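Transparent film and the width signal: notes on a filtering method

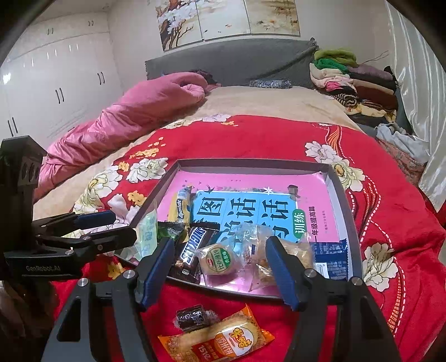

Vakau is my attempt at scoring demonstration quality from handheld gripper recordings without training a policy first. The usual way to find out whether a batch of demonstrations is any good is to train on it and look at the success rate, and that costs me most of a day per batch. Vakau assigns each episode a score from two signals only, the finger opening width over time and a segmentation mask of the object nearest the fingertips. The view at the top of the post is typical of what the mask model has to deal with: blue pads on both fingers, a tray of packaged snacks between them, and two more packages lying directly on a floral quilt. The flaky pastry in the clear bag is the hard one. Its film has highlights along the creases, and a mask model may lock onto the golden part inside and ignore the bag. The Snickers bar, in its opaque dark brown wrapper, should be a much easier target.

The score is computed as follows. Contact is estimated from the width signal alone, as the first sample where closing speed drops below a threshold while the commanded direction is still inward. At that sample I take the mask and measure the distance from the midpoint between the pads to the nearest mask edge. A rigid package gives a sharp drop in speed and a small distance. Film gives a gradual drop, and the distance depends on whether the mask includes the film at all.

I ran this on 2000 episodes and set 400 of them aside with hand-labeled contact times. After dropping episodes with missing width samples, 883 of the remainder involved at least one package with a transparent section. On opaque packages the estimated contact time agreed with the labels well enough that I stopped looking. On transparent ones it was consistently late. The fingers had already begun to compress the bag, and the speed threshold did not trigger until they met the food inside.

My first fix was a lower threshold. It moved the estimates earlier and also produced false contacts whenever the operator hesitated, so I reverted it. The second fix, now in the Sovon branch, uses the second derivative of width and a short window in place of a single sample. Late estimates are less common with it. Hesitations still cause trouble if they happen close to the object, and I don't have a clean way to separate those from a soft contact using width alone.

The mask side is less settled. I compared the original model with Shi, a smaller one fine-tuned on film and cellophane. Shi includes the outer bag more often. It also tends to merge overlapping packages into one mask, and for this score that is worse than missing the film, given that the distance then refers to the wrong object. Printed fabric is a separate problem. Large flowers with strong outlines sometimes come back as objects, mostly when the real target is small and near them.

Trasine, the training side, has not been rerun with the new scores. The old scores are still in the episode index under their original key, so anything that reads them will continue to work. The new ones are stored next to them with the window length included, and episodes that fail the width check get a null in place of a zero. The next run is queued for Wednesday with the original mask model and the new contact estimate.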